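Lecture 7: Where the Gripper Width Comes From
Robot Perception Software, fall term
Notes by Cyrill Oberholzer, with corrections from Remo Frei
Updated Oct 22, 2025

Hello again, everyone. A few of you asked after the last class why we were going to spend a whole lecture on one little number, and it's a fair question, so let me start there. When a person demonstrates a task with a hand-held gripper, we recover two things from the recording: where the tool was, and how far apart its fingers were. We spent all of September on the first. The second is the width, and if it's wrong, the policy you train on it will learn to close too early or too late, and you will spend a very long evening in Clesham (that's the lab on the second floor, for those who joined us late) hunting for a bug in the network when the trouble was in the labels all along.

The hardware we use has no encoder on the fingers. The camera is rigidly attached to the tool body, it sees the fingers in every frame, and each finger carries a square marker. So the width is a measurement we make in software, from images, after the fact.

1. The lens comes first

Most of you learned the pinhole model, where a ray at angle theta from the optical axis lands at a distance

r = f tan(theta)

from the image center. It's a lovely model and it serves very well for narrow lenses. Try it at 70 degrees, though. The tangent of 70 degrees is 2.75, and it climbs fast after that, so a wide view would need an enormous sensor. A fisheye lens bends things so that the radius grows much more gently. The simplest version is the equidistant model:

r = f theta (theta in radians)

At 70 degrees that gives r = 1.22 f, less than half the pinhole value. Real lenses sit near this curve but not on it, so we add a polynomial in theta and fit its coefficients during calibration:

theta_d = theta (1 + k1 theta^2 + k2 theta^4 + k3 theta^6 + k4 theta^8)
r = f theta_d

Please do be patient with the calibration step. I know waving a checkerboard is dull. But take the board all the way out to the rim of the circle, on every side, because the polynomial is only trustworthy where you gave it data, and the finger markers live a good way from the center. Remo's first calibration used 23 board views, nearly all of them in the middle of the image. The reprojection error looked wonderful and the widths were bad. He has kindly allowed me to tell you this.

2. Finding the markers

The detector looks for dark quadrilaterals, reads the bits inside, and gives you an ID and four corners. Two practical points.

First, detect on the original fisheye image, then undistort the four corners. If you undistort the whole image first, the outer parts are stretched and blurred by the resampling, and the corners get worse. (If detection fails often near the rim, a mild local rectification around the expected marker position is worth trying.)

Second, check the ID before you believe anything. A workspace may well have a second tool in it, and that tool may have markers of its own. Give every finger in the setup a different ID and write the table into the config file, like so:

tool_left: finger_l = 0, finger_r = 1
tool_right: finger_l = 2, finger_r = 3

3. From two markers to one width

Once the corners are undistorted, solve for each marker's pose in the camera frame. You know the printed side length, so this is the usual four-point problem. Let p_l and p_r be the two marker centers, and let x be the unit vector along which the fingers travel, which you know from the tool's geometry. Then

d = (p_r - p_l) . x
w = d - d_0

where d_0 is the value of d with the fingers fully closed. You get d_0 by closing the gripper for a couple of seconds at the start of a session and taking the median. On the Rainer tool, the older of our two, we measured d_0 = 23 mm, so markers whose centers are 63 mm apart mean an opening of 40 mm.

Why project onto x instead of simply taking the distance between the centers? Depth is the noisiest part of a small marker's pose. The fingers can't really move toward or away from the camera, so any such motion in your estimate is error, and the projection throws it out for you.

4. Missing frames

Markers do disappear: motion blur, glare, an object in the way. In the Prutside recording you'll be using, which has 2,988 frames, you will meet all of these. My advice goes like this:

If both markers are found, use the formula above.
If only one is found and the fingers are mechanically coupled, use its offset from the tool's center line and double it.
If neither is found, interpolate across short gaps and mark long gaps invalid.

Keep a flag for each frame saying which case applied. It's a tiny bit of work and you'll be so glad of it when you plot the result! And smooth only after the flags are written, or the guesses will blend into the measurements.

5. Homework

Run the pipeline on the Prutside recording with the pinhole model and again with the fisheye model, and plot both widths on the same axes. Write a paragraph on where they disagree most. The starter code is in the Cudumdale repository under week7, and questions can go to either of us.
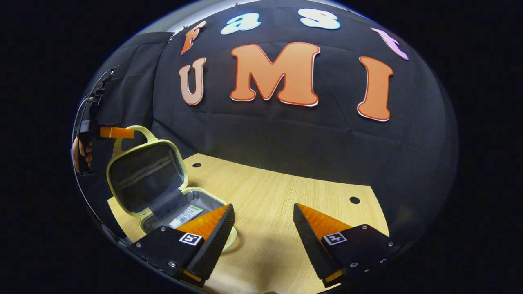 Choosing where to search for the markers can save you a great deal of computing, and it's the last thing I'd like you to think through before the exercise session. The camera and the tool body move together, so the fingers stay in the lower part of the view whatever the tool is pointed at. The two black-and-white squares sit one on each finger's plate, near the orange pads, and a pair of generous search windows down there is plenty; the backdrop and the lunch bag needn't be searched at all. Look also at how the far side of the table curves and the big letters of "UMI" bow outward, and you'll have a feel for what the polynomial in section 1 has to undo before a distance in millimeters means anything. Make your windows wide enough for the full travel of the fingers, check them against a few frames with the gripper open and a few with it closed, and save the window coordinates along with the calibration file.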